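**Workshop arm build enters floor trials**

Mar 5, 2024

The Vodden shared workshop has confirmed that its member-built robotic arm, known as Clellatau, has moved from the bench to floor trials. Assembly was completed in February by a group of three members led by Orla Nic Aodha, after 142 hours of logged work.

The current trials concern the handling of household vessels and small quantities of dry goods. Sessions last 35 minutes and are open to all members on request to the workshop desk.
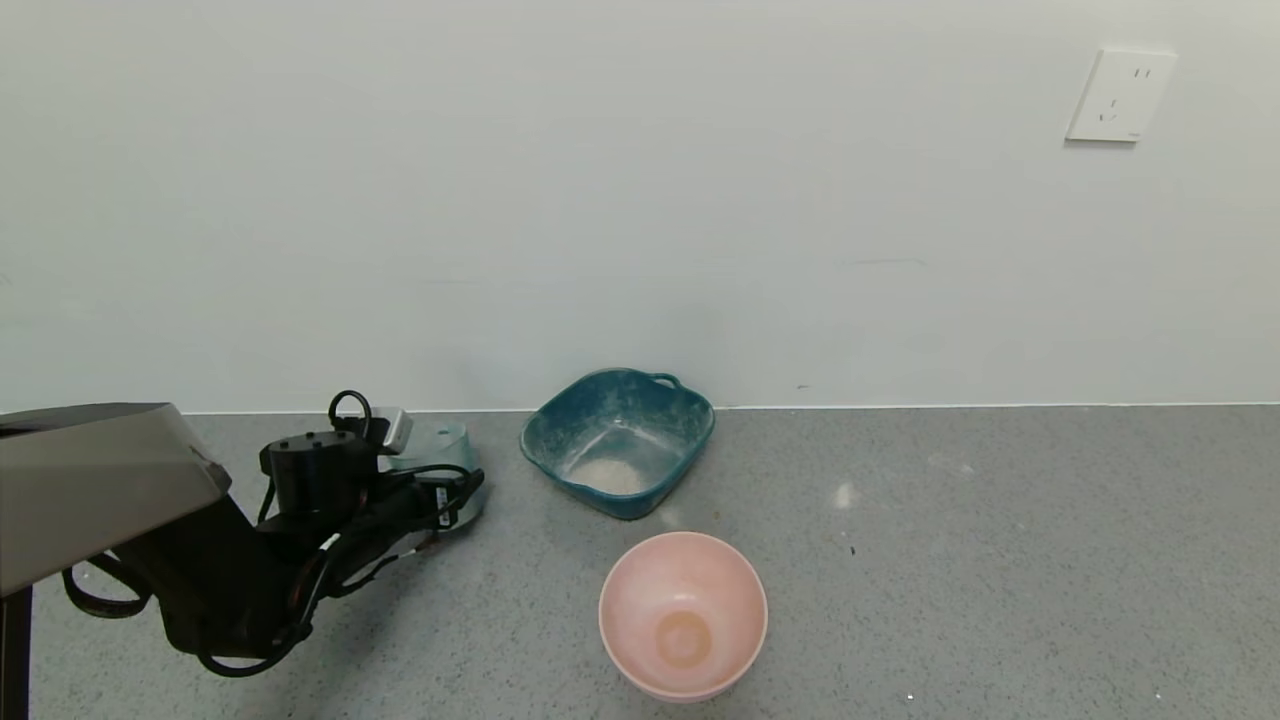 Cable routing remains the principal item of outstanding work. Yurii Yurchenko, who is responsible for the wiring, has proposed a shorter run between the wrist and the gripper — a change that would require two of the joints to be taken apart again. A decision is expected before the next members' evening.

The group has also asked for the loan of a second power supply. Members able to assist should contact Siobhán Cronin. Drawings and a parts list, with 13 printed components, will be placed in the workshop library once the wiring has been agreed.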